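# Handling and Framing Small Works: Session 2 Notes

Taught by Davoud Kermani, with Yee-man Choi on the practical bench. Branddale Framing Course, spring block.

Welcome back! Last time we talked about mouldings, and I got carried away with corner joints, so the part about picking frames up and putting them down again got squeezed into the last few minutes. It deserves a whole session. Bring your Urkell workbook, open at the section on backs and fixings.

## Front, back and the bits between

A small picture frame is a sandwich. From the front you have glazing, then a mount or spacer if there is one, then the work itself, then a backing board. The rebate (the step cut into the inside of the moulding) holds the whole lot in. On the cheaper ready-made frames the back board is kept in with bendable tabs, and on the better ones with pins or points.

Learn to read a back. I love backs! You get old labels, pencilled prices, the hole where somebody changed their mind about the hook. Look for:

- whether the hanger sits on the moulding or on the board
- any slot or keyhole, and which way up it wants to go
- gaps at the mitres
- tape that has gone brown or brittle
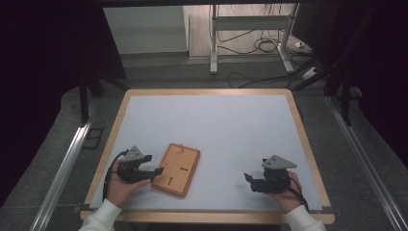
Clear the bench before anything comes out of its wrapping. You want a clean, pale covering that shows up grit, and enough room to turn the piece right round without lifting it over your other hand. Keep the piece well in from the sides as well: the little wooden board lying at an angle on the white sheet sits slightly left of centre, well in from the edges, and that is the amount of space I'd like to see on your own benches. Notice the raised lip too. A lip takes the weight when the piece lies flat, so run a fingertip round yours and check for splinters or a proud pin before you slide it anywhere.

## Picking it up

Wood first, glass last. The moulding is the strong part and the glazing is the part that marks, cracks and costs you an afternoon. For anything up to the size of a paperback, one hold on each side of the moulding is plenty. Bigger than that, one side and underneath.

Tilt it slowly towards the light once you have it. Reflections are a nuisance when you want to enjoy the art, but they're marvellous for inspection, and a hazy patch will show you smears that you'd never find flat on the bench. Tilt the other way and look again.

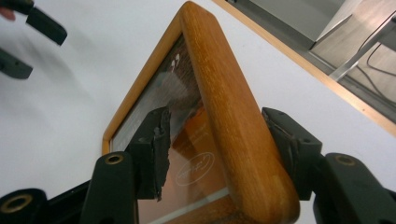
*Honey-orange wooden frame held at a tilt, with a pale reflection across the glass and an oval emblem on the print.*

If the work has a signature or a stamp, write down where it sits before you open the frame. A rough pencil sketch is fine. Yee-man keeps hers on index cards, and the Lam collection exercise (catalogue number 766, in your packs) shows how useful that is when a mount has later been cut too tight and covers half the mark.

## Putting it down

People hurry this bit. Lower one long edge first, let it touch, then bring the rest down as if you were closing a book. Face up for a short look, face down only on something soft and freshly shaken out. Don't drag it to straighten it, lift and place again.
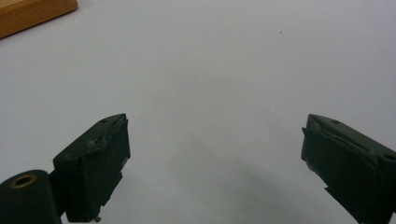 Then wipe the bench and start on the next one. Grit travels from frame to frame, and one crumb under a moulding will leave a scratch you can feel with a thumbnail. We use a dry lint-free cloth between pieces and a barely damp one at the end.

## Practical, in pairs

You have almost 9 minutes per frame, so take your time. One of you handles, the other fills in the Prasness sheet, then swap.

1. Look at the back and note the fixings.
2. Lift, tilt both ways, note any marks on the glass.
3. Sketch the position of any signature, stamp or label.
4. Set it down and wipe round it.

## For next time

Read chapter 11 of the workbook, on mounts. Bring a small frame from home if you have one, the odder the better. Last July somebody turned up with a frame made out of old rulers and we spent the entire tea break on it.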